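What the Hands Know

At Quiroga, workers who used to wash and sort are teaching the machines to do it. The pay is better. The rest is complicated.

By Noemi Calloway

Start with the fork. Everyone at Quiroga starts with the fork, it's the first thing they hand you. Thin, slippery, lies flat, and it has a right way up that people in the trade will argue over for most of a lunch break.

Quiroga runs the dish rooms and sorting lines for canteens all over Drundton. Hospital, two colleges, the bus depot. For years that meant a long steel belt and people standing at it, picking cutlery out of gray racks for a whole shift. Then the company signed with Drullico, a small automation outfit across the river, and part of the crew stopped sorting and started demonstrating. Same motions, sort of. Pick up, turn, put away. Only now you do it with a gripper in your hand, and the gripper remembers.

Hryhorii Hrynyshyn was on the belt 18 years. He moved over in May.

"First week I hated it. My own fingers, I don't think about them. This thing I have to think." He pinches the air. "You want to grab the spoon like you grab a spoon. Can't. You have to come at it straight and you have to wait for it."

He's good at it now. Short squeeze, small lift, no fuss. Some of the younger ones are faster but they drop more, he says, and a drop means you do the whole run over.

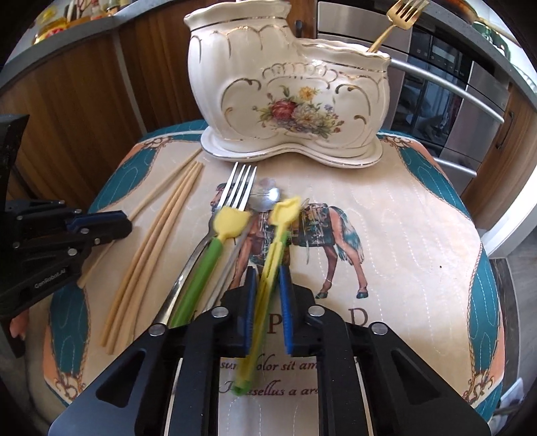 A run is one task start to finish. Clear the table, fill the holder, go again. The crew aims for 52 a shift. On the belt the target was in kilos and there was a screen over your head with the number on it, going red when you fell behind. No screen here. Hrynyshyn mentions this twice.

What else changed? Feet, for one. Belt workers stand on wet tile in rubber boots. Demonstrators can sit between runs, and they work in ordinary kitchens and dining rooms, dry, with a window if they're lucky. Wrists are another matter. Holding a gripper all day pulls on the thumb side of the forearm, and by late shift you see people shaking their arms out. Quiroga brought in a ten minute break every hour after enough of them complained. It took a while, and a petition.

Then the money. Demonstrators get a bump over the belt rate, 665 more a month before tax. Real money in Drundton. Also the reason there was a line out the door when the jobs were posted, and some hard feelings afterwards, becuase not everyone who asked got in. The company picked by a test. Steady hands, patience. Seniority counted for nothing, and people with a lot of seniority noticed.

The bigger question gets asked quietly. If the machine learns it, who needs the belt?

Drullico's answer is that the first arms will go on night shifts, which Quiroga can't fill anyway. Could be. The contract covers 100 hours of trial running at one site, the depot, and says nothing past that. I asked Quiroga's management what happens after. They said it was too early to say. Asked again a week later, same words.

Workers have their own version. The belt crew thinks the demonstrators are training their replacements, and a few have said so to their faces in the locker room. The demonstrators think the arms are years off. Hrynyshyn watched one try the job last month. It got the spoon. It got the spoon again. Then it picked up two chopsticks as one and stood there holding them, and a technician had to come over.

"I felt bad for it," he says. "I also felt a bit good."

Chopsticks are hard. They roll, they lie against each other, and once a few are in the pot the next one has to find its own gap. The crew has opinions on this. Thick end down first, most of them say. Go in at a slant and let go late. None of it was ever in a manual, it was just what you picked up from whoever stood next to you, and now it's being written down for the first time, in a way, one squeeze after another.

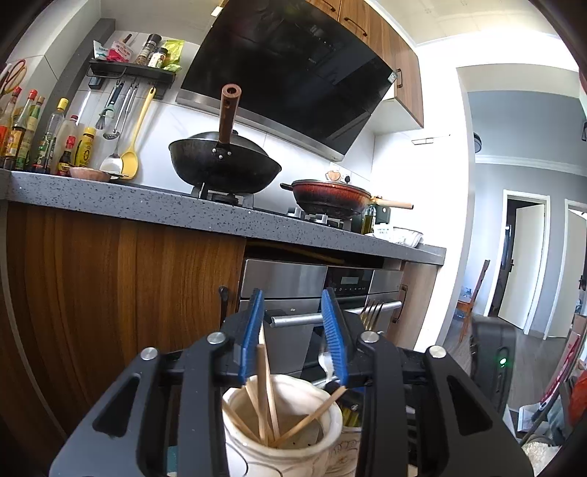 Who Owns the Trick?

This is where the union comes in, late but loud. Corex, the consultancy Quiroga hired to smooth things over, calls the recordings "process data" and says they belong to the company. The union says a way of working that took somebody 18 years to get right isn't process data. They want a payment each time the recordings are used at a new site. Quiroga has offered a one-off bonus. Talks are set to pick up again on 1 December 2021 and both sides tell me they're hopeful, wich is what both sides always tell me.

Hrynyshyn would take the bonus. He's got a roof to fix. But he wants one more thing in writing, a way back to the belt if the demonstrating work dries up, same grade, same hours. So far the company has only agreed to the grade.

He had six more runs to do when I left, and a sore thumb.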